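Pre-Opening Safety Checklist - Demonstration Hall, Ornthorpe
Site visit and public open day, Cluvon handling equipment
Checked by: Brigitta Gruber
Date: Oct 2, 2020
Status: Open with conditions (see items 3, 6 and 11)

General note. Cluvon sent over a risk assessment that runs to a lot of pages and says very little. I have gone by what I found on the floor. Where the assessment and the floor disagree, I have written down the floor.

ACCESS AND LAYOUT

1. Main doors open fully, both leaves. OK.

2. Fire exits clear and signed. OK. The exit by the Besnard stand had two crates in front of it at first look. Moved while I stood there. Look again before doors.

3. Visitor barrier around the arm cell. CONDITION. The barrier is rope on posts. The assessment calls it "a physical separation," and a child will be under it in no time. Either swap it for the rigid panels we used in May or put a staff member on it the whole time the arm has power. A sign does not count.

4. Floor area 1,578 square feet, limit of 529 visitors through the day on timed tickets. Acceptable on paper. I would like to see who is holding the clicker.

5. Cables taped or ramped. OK on the main aisle. Behind the Drimgate table the tape is already lifting. Redo.

ARM CELL

6. Emergency stops. CONDITION. Two fitted, both tested by me, both stopped the arm. The second one is on the far side of the cell, so the presenter has to walk past the arm to get to it. I was told the presenter "would never need to." Move it or add one at the lectern.

7. Speed limited for public running. Stated as yes. I asked to see the setting and was shown a slide. Please show me the setting.

8. Restart after stop needs a deliberate reset. OK. Tried it more than 7 times, no unexpected starts.

9. "Safe to stand beside" wording on the display board. Remove. It may be true of some machine in some test somewhere. It is not something we say to the public about this one.

HAND-HELD GRIPPER TABLE

10. Pinch points. The fingers are moved by the person holding the tool, so the risk is small, but visitors will want a turn and most will put a thumb in the gap to see what happens. One visitor at a time, staff member keeps hold of the objects. No under-sevens on the tool.

11. Objects used for the demonstration. CONDITION. Household goods only, nothing glass, nothing heavy enough to hurt a foot. Food wrap cartons often carry a cutting strip. Cover or remove any strip before the public handles a carton, and write the initials of whoever did it on the table sheet.
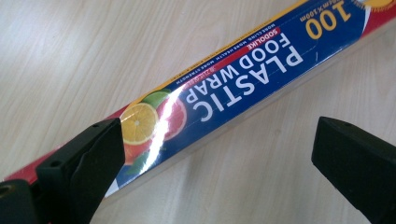
Item 11: Food wrap box between the gripper fingers, tool not yet closed on it.

12. Glossy packaging. Not a safety point, a comment. The presenter's script says the system "sees any object in any light." The hall lights put a hard glare on shiny print and I would not repeat that claim to a room full of people who can see the same thing. Change "any" to "many" and move on.

13. Table stable, edges sound. OK. Leaned on it with full weight.

14. Hand gel at both ends of the table. One end only. Add the other.

STAFF AND PAPERWORK

15. Named person in charge of the arm cell at all times. Name not supplied. "The team" is not a name.

16. Briefing for stewards. Planned for half an hour before doors. Too short if item 3 is being handled by a person - allow an hour.

17. First aid kit stocked and in date. OK.

18. Incident book on site. OK, blank. Last year's was blank as well, and I remember at least one bandage being handed out. Write things down this time, however small.

19. Visitor leaflet. Says the equipment will "take the danger out of packing work." I have no evidence for this and none was offered when I asked. Leave it out of anything with our name on it.

RECHECK

Items 3, 6 and 11 to be seen by me in person before the public comes in. Photos by email will not do. Items 2, 5, 7, 14 and 15 can be signed off by the floor lead, with initials and a time against each.

B. Gruber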